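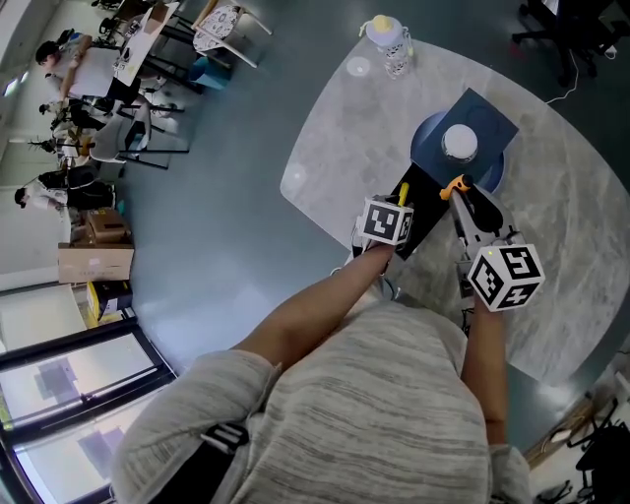 大きなテーブルと暮らす、重ねて暮らす

うちに大きなテーブルが来たのは5月のことでした。明るいグレーで、大理石みたいな細かい模様が入っていて、縁がまるい。それまで使っていたのが、ノートパソコンと味噌汁のお椀を並べたらもう満員、という小さな机だったので、届いた日は嬉しくて、用もないのに端から端まで手のひらでなでまわしました(そして夕飯はその真ん中にぽつんと座って食べました)。

で、三週間後。満員でした。

いや、おかしいでしょう。面積は何倍にもなったはずなのに、郵便物、読みかけの本、充電器、なぜか爪切り、そして水のボトル。ボトルはだいたい奥のほうに立っていて、飲みたいときに限って手が届きません。編集部でその話をしたら「それ、特集にしましょうよ」と言われ、こうして書いているわけです。散らかった人間が散らかりの特集を書く。いいのかなあと思いつつ、やってみたら楽しくて、つい長くなってしまいました。

●まずは「平らに置くのをやめる」

最初に相談に行ったのは、食卓まわりのスタイリングをしているタムシン・アバナシー(Tamsin Abernathy)さんです。古いビルの二階に、Grareoという小さなアトリエを構えています。階段がとにかく急で、着いたころには息が切れて挨拶もままならず、先にお水をいただきました。すみません。

タムシンさんの仕事は、テーブルの上の物の位置を決めること。お店のディスプレイもやるし、個人のお宅にも行くそうです。私がスマホでうちの惨状を見せると、しばらく黙って画面を拡大したり戻したりしてから、こう言いました。

「全部、床に寝ているみたいですね」

言われてみればそうなんです。私は物を「空いているところ」に置いていました。空いているところがなくなると、隙間に置く。隙間がなくなると、本の上に適当に載せる。そうすると、どれが置いてあって、どれがただ置き忘れてあるのか、自分でもわからなくなってくる。

そこでタムシンさんが教えてくれたのが、台を使うやり方でした。やることは本当に単純で、まるい台をひとつ置いて、その上に四角い板を載せて、真ん中に背のある物をひとつ立てるだけ。え、それだけ?と思いますよね。私も思いました。

でも目の前でやってもらうと、まるい物の上に四角い物が載っているのって、なんだかずっと見ていられるんです。角が少しはみ出したり、引っこんだりする。しかもタムシンさんは、板をわざと少し回して置きます。テーブルの縁とぴったり平行にすると「会議の資料みたいになる」のだそうで、ほんのちょっと斜めにしておく。この「ちょっと」が難しくて、私がやると、どう見ても肘がぶつかってずれた板になりました。

●色は青でそろえてみた

帰り道、さっそく材料を探しに行きました。目当てはDervishiという生活道具の店です。入口が狭いわりに奥がやたら長く、入るたびに頼まれもしない木べらを買って出てくる、私にとっては危ない店。今回はちゃんとメモを持っていきました。「まるい台」「四角い板」「立つもの」。

まるい台は、迷った末に青にしました。グレーのテーブルに合わせるなら白か黒が無難だろうと思っていたのですが、棚の前で白、黒、青と順に持ち上げてみたら、青を戻す気になれなくて。四角い板のほうは濃い紺です。青の上に紺なんて沈んでしまわないかと心配したものの、家で重ねてみたらこれが落ち着くこと! 同じ系統の色で濃さだけ違うと、二枚がひとつの道具みたいに見えてきます。

真ん中に立てたのは、白い筒形の入れ物。てっぺんがまるくて、つるっとしています。紺の上に白なので目立つこと目立つこと。遠くの部屋から歩いてきても、まずそこに目が行きます。中には何を入れているのかとよく聞かれるのですが、飴です。仕事中に食べる飴。もっと素敵な答えを用意しておけばよかった。

お会計は台と板と入れ物で3334円でした。消費税の加減でなんだか中途半端な数字になって、お財布の小銭を総動員したのでよく覚えています(木べらは我慢しました。一本も買っていません。褒めてください)。

●組み直してみると、手がよく動く

ここからは家での話です。

タムシンさんから出された宿題は「毎朝いったん崩して、組み直してください」というものでした。拭き掃除を兼ねて、筒を下ろし、板を外し、台をどかして、テーブルを拭いて、また逆の順に載せていく。面倒くさがりの私は、三日で飽きるだろうなと踏んでいました。

それが続いているんです。一番の理由は、手を動かすのが単純に面白いこと。板を持ち上げるとき、片手でつまむと傾いて、台まで引きずってしまう。両手で両側からそっとはさむと、すっと水平に浮く。載せるときも、先に手前の辺を台に当ててから奥をゆっくり倒すと、音がしません。音を立てずに載せられた朝は、ちょっと偉くなった気がします。

筒の位置は、最初の週は毎日ずれていました。真ん中に置いたつもりなのに、椅子から立って見下ろすと全然真ん中じゃない。座って見るのと上から見るのとでは、こんなに違うものなんですね。タムシンさんに写真を送ったら、「真上から見て決めて、座って確認してください」と返事が来ました。それ以来、私は毎朝テーブルの上に身を乗り出して、グレーのトレーナーの袖をテーブルにこすりながら、真剣な顔で飴の入れ物を動かしています。宅配の人に窓から見られたことがあります。

かかる時間はというと、初日は測ってみたら40分でした。長い! 拭いている途中で郵便物を読み始め、そのまま古いはがきの整理に突入したせいです。二週目からは、郵便物は先に玄関の箱へ移す、と決めました。これでだいぶ短くなって、今ではお湯が沸くまでに終わる日もあります。

●空いているところをどうするか

台を置いてみて一番驚いたのは、まわりに物を置かなくなったことでした。なんというか、置きにくいんです。青いまるの横に爪切りを置くと、爪切りがものすごく目立つ。すごく恥ずかしそうに見える。それで引き出しにしまうようになりました。

この話を、Undholmという家具工房の方にもしてみました。大きなテーブルばかりを作っている工房で、取材に伺った日も、仕上げ前の天板が壁にずらりと立てかけてありました。縁をまるく削る工程を見せてもらったのですが、角があるのとないのとで、人が座る場所が変わるのだそうです。角がまるいと、みんな角のところにも平気で座る。なるほど、うちでも猫が(椅子に乗って)角から顔を出しています。

工房の方いわく、お客さんの相談で多いのが「大きいのを買ったのに使えない」という、まさに私の悩み。そういうとき、工房では天板の手前から30センチを「何も置かない帯」にしてみるよう勧めているそうです。紙でもテープでもいいので、一度目印をつけてみる。腕を置く場所、本を開く場所、ごはんを食べる場所は全部そこ。飾りや道具は、その向こうに置く。

家に帰って測ってみたら、私の台は帯の上にどっかりと居座っていました。あわてて奥へ押しやると、今度は飴に手が届かない。うーん。結局、台は帯のすぐ向こう、手を伸ばせばちょうど届くあたりに落ち着きました。水のボトルはさらに奥です。立ち上がらないと取れないのですが、これはこれで、座りっぱなしの私にはいい運動になっています。ということにしています。

●床と椅子のことも少しだけ

テーブルの上が片づくと、次に気になるのが下です。これは完全に予想外でした。

うちの仕事部屋の床はつやのある濃い色で、照明がよく映りこみます。きれいといえばきれいなのですが、ほこりも髪の毛もよく見える。そして何よりコード。テーブルの上から追い出したはずの充電コードが、床の上をのびのびと這っていました。白いコードなので、濃い床の上ではもう、川のようです。

Giteckという配線用品のお店に電話で相談したところ、短くするより、通り道を決めるほうが先ですよ、とのこと。椅子の車輪が通るところを避けて、壁沿いに遠回りさせる。遠回りぶん長いコードが必要になって、それがまた巻いて余る。余ったぶんはどうするんですかと聞いたら「ゆるく束ねて、見えないところに」。そこは根性論なんですね、と電話口で笑ってしまいました。

キャスター付きの椅子は、使わないときはテーブルから離しておくことにしました。前は押しこんでいたのですが、離しておくとテーブルのまわりをぐるっと歩けて、朝の拭き掃除が反対側からもできるんです。歩幅の狭い私で、ひとまわり数歩。たいした距離でもないのに、反対側から眺めるテーブルはよその家のテーブルみたいで新鮮です。台の角度も、向こうから見るとまた違って見えるので、一度気に入らなくなると延々と直すはめになりますが。

●季節で入れ替えてもいいし、替えなくてもいい

先日、二度目にGrareoを訪ねたとき、タムシンさんの机には前と違うものが立っていました。季節ごとに替えるんですか、と聞くと、「飽きたら替えます」。あ、それでいいんだ。私はてっきり、夏はガラス、秋は木の実、みたいな決まりごとがあるのかと身構えていたのですが、タムシンさんは同じ板をもう何年も使っていて、上に立てる物も気が向いたときに替えるだけだそうです。ちなみに、アトリエの棚には台と板が合わせて40枚ありました。「飽きたら」の規模が違う。

選び方のコツもひとつ聞いてきました。上に立てる物は、手に取ったときに底を見ること。底が平らで広いものは、板ごと持ち上げても落ち着いています。私の飴入れはぎりぎり合格だそうです。口の細い花瓶なんかは、見た目はきれいでも毎朝動かすには緊張するので、崩して組み直すのに慣れてからどうぞ、とのことでした。

私はといえば、当分は青と紺と白のままでいくつもりです。飴だけは、はっか味から黒糖味に替えました。それと、正直に書いておくと、この原稿を書いているあいだにテーブルの左半分は資料で埋まりました。台のまわりだけは、まるく空いています。締め切りが終わったら、まず郵便物を玄関の箱に移して、それからお湯を沸かします。

関連記事
・木べらは何本まで許されるか 台所の引き出しを全部開けてみた
・急な階段の上にある店を訪ねて
・玄関の箱、中身をいつ見る?
・床のつやと付き合う 濃い色の床の掃除道具
・飴の入れ物を見せてください 読者投稿より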